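The Toys That Left Taston: a local history project

Module report, submitted June 1, 2019

Why I picked this

I went into this project thinking I'd write two thousand dutiful words on a closed factory and be glad when it was over. Instead I have spent most of a term cheerfully boring my flatmates about tin ducks. My subject is the Dauda toy works, which stood by the canal in Taston and made small toys, purses and pencil cases for the shops along the coast at Nuvport. Most people in the town under thirty have never heard of it. Most people over sixty seem to have had something from it in a drawer!

My main question was a simple one: what did a small toy maker mean to the town it was in? I also wanted to know why the toys themselves are so hard to find now, when the works sent out so many of them.

Sources

The best find by far was the order book kept at Taston library. It has 1184 entries, all in ink, and I read every one. Some are a single line ("ducks, yellow, as before") and some run down half a page with complaints about late boxes. I made a simple spreadsheet with the shop, the goods and anything written in the margin. The margins turned out to be the fun part.

I also held 6 interviews with former workers and customers. The university's rules for this module mean that I don't name them in the report. Each one lasted as long as the person wanted to talk, and the longest took up a whole afternoon and most of a fruit cake. Two of the people I spoke to had worked at the same bench and remembered it quite differently, right down to which side the window was on. I have kept both versions in.

What the order book shows

The early pages are nearly all toys. Ducks, spinning tops, little carts with a string. Then the purses creep in, first as a side line for one seaside shop, later as regular orders, and by the last seven years of the book they fill more lines than the toys do. A few of the late orders ask for "the Prillo kind", a soft purse with a zip, sold for children's pocket money. I love this shift, which you can follow page by page. A child on holiday who was too old for a duck could still go home with a purse.
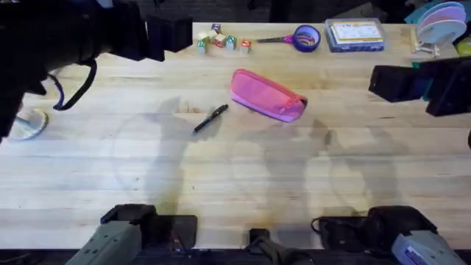
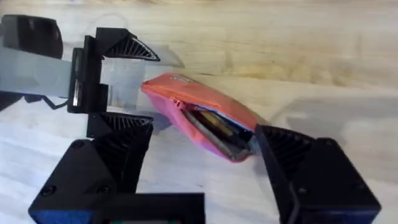 A wooden tabletop, and a small pink and orange zipped pouch on it in the second picture.

Bright colours come up again and again in the interviews. One woman told me she chose her purse by standing in the shop at Nuvport until her mother lost patience, and that she would have stood there longer if she'd been allowed. Another person said the dye came off on your hands in the first week – you could tell who had been to the seaside by their fingers.

The works in the town

Almost all the sewing was done by women, many of them at home. The order book never mentions them, so without the interviews I would have missed this completely. Work was dropped off in sacks and picked up again when it was done, and children were expected to help with turning the corners out. One man could still show me how to do it with the blunt end of a knitting needle. He was very quick!

Where did it all go?

My guess at the start was that the toys had been thrown away when the works shut. I now think most of them were simply used up. They were cheap, they were carried about in pockets and left on beaches, and they weren't made to be kept. The tin ducks last better, but rust gets into the seams.

Problems and what I'd change

I started the interviews before I had finished the order book, and so I didn't know to ask about the Prillo orders until the fourth one. I'd do that the other way round next time. I would also bring spare batteries for the recorder. Half of one talk is in my own handwriting, and there are words in it that I still can't read.

The spreadsheet is going to the library along with a copy of this report. I still want to go through the Nuvport shop lists, which I only had time to look at once, and see how many of the addresses still sell toys.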